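Stilldale and Other Stories
Paperback, 151 pages
Plornier Press

Eleven stories, all set in one river town, and we have been pressing this book on friends since the proofs came in! Stilldale is the kind of place where the ferry stops running at six and everybody knows who missed it. The title story follows two sisters who share a house and haven't spoken since a funeral, and it does the whole thing through the notes they leave on the kitchen door.

Some of the stories are very short (the one told by a church bell is barely a page) and one, "The Virotside Road," is nearly a small novel. It runs to 50 pages and takes in a flood, a lost mule and a wedding that happens on the wrong day. Read that one last if you can stand to wait. People from the early stories wander through it, older and mostly crankier, and it's a pleasure to meet them again.

The new edition came out in May with the type completely reset, which was badly needed, as the old one was tiny. There are 2 stories here that were only ever printed in magazines, plus a short afterword on the order of the contents. First printing of 3,000 copies, sewn binding, cream paper, French flaps. It lies flat on a table, too.

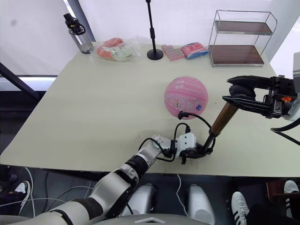 Sheikh, writing in on 4 June 2023, liked the bell story least and thought it should have been cut, but had gone through "The Virotside Road" twice in one weekend and wanted to know if the mule ever turns up in another book. It does, briefly, in the second collection, which is being reset now.

Also available as an e-book. Large print to follow.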